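We use cookies to remember your preferences. By continuing to read you accept this. OK | More information

Sorting out the drinks fridge

29 July 2019

The drinks fridge has been on my list since November. It's the glass-door kind you see in a corner shop, and we got it second-hand from Storent for $150 when they were clearing out a floor. For a long time it worked on the principle that whoever had a carton of cans pushed them in wherever there was a gap. You would reach for a water and get a cola, and the one behind it would be something else again.

Ritu Negi finally said she'd help if I bought the dividers. I ordered 20 of the clear plastic ones from Titover. They run front to back and sit straight on the wire shelves. Measure the shelf depth before you order, and measure it inside the brackets. I had to send the first lot back.

The rule we settled on is one drink per channel. Water goes on the left of the middle shelf, then Coke next to it. Bottles and mixed things go up top. The bottom is all cans, in trays, with the same colours front and back so you can tell what you're getting.
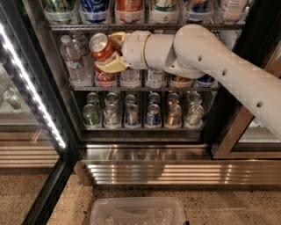
Middle shelf, Coke next to the water. Cans along the bottom.

A few things I'd pass on to anyone doing the same.

Take everything out first. I tried doing it one shelf at a time and just ended up moving the same cans in circles.

Wipe the rails while the shelves are bare. Ours had a sticky line along the front that took hot water and bicarb, and then a second go the next morning.

Cans want a channel that's a close fit. In a wide one they lean, and a leaning can catches the one behind it when you pull it forward. The bottles are more forgiving -- you can put a water in nearly anything.

Labels to the front. Ritu is stricter about this than I am, but it does make it quicker to see what's there with the door shut.
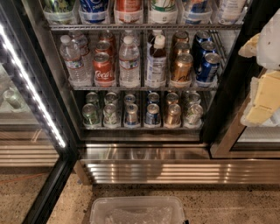 I went back and forth on whether to give water a second spot in the centre, and in the end I did. It goes faster than anything else and I was sick of refilling the one row. The tea sits beside it now, then the gold cans, with the dark blue ones down the right-hand end. I'd like another channel of tea but something would have to come out, and so far every suggestion has upset somebody.

The light on the door is good, by the way. Garg wanted 2,430 for a new fridge without one, so I'm happy with what we've got.

Still to do: the door seal needs a proper clean, and I want a small shelf beside it for the spare cartons -- at the moment they live in the hallway. Imotance have one the right width but it's out of stock until who knows when. If you've seen something similar, leave a comment.

Get new posts by email. Enter your address to subscribe. Unsubscribe any time.

Contact | Copyright, all rights reserved | Back to top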